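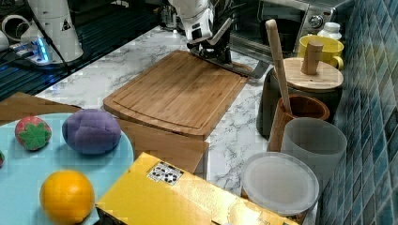 Zoila Montoya wrote to me in February that a general contractor who can't give you a fixed price before the first wall comes down has no business taking the job. She has lived through two remodels and her patience is gone. I understand that. I still think she is wrong, and I say so as someone who has worked on the estimating side of commercial construction for most of my adult life.

A fixed price feels safe. The owner knows the number, the bank knows the number, and everyone signs. What the owner doesn't see is how that number was built. If I have to price a tenant buildout in an older building from drawings alone, I don't know what is behind the drywall, so I put money in for it. If the wiring is fine, the owner has paid for a problem that wasn't there. If it's worse than I guessed, the change orders start, and the fixed price wasn't fixed.

Take the Hemden job. It was 1501 square feet of office space on the ground floor of a strip building, with a new restroom and a new break room. Three contractors bid it. The lowest bid won by a wide margin, and Heriberto Henao, who was managing it for the owner, told me later that he had a bad feeling the day he signed. The low bidder had left out the slab cutting for the restroom drain. It was right there in the plumbing sheets. By the time that was sorted out, the job cost more than the middle bid and opened five weeks late.

You could say the owner should have read the bids more carefully, and he should have. But most owners build once or twice in their lives. They shouldn't need to know what a drain line requires.

What I would rather see is a paid look before the price. Open up a few walls and the ceiling, run a camera down the sewer line, get the electrician into the panel. On a job that size we charged $867 for it last year, and it took a morning. After that a contractor can give a number and stand behind it. I would also list allowances on their own page - flooring, light fixtures, door hardware - so the owner can see which parts are still guesses.

Ulises Echeverri, my old boss, thinks customers won't pay for this when the next company quotes for free. Some won't. We lose those jobs, and a few of those people call back when the work has stopped and the ceiling is open.

Zoila asked what she should do about her kitchen. I told her to pay for the inspection and ask for the allowances in writing. She hasn't decided yet.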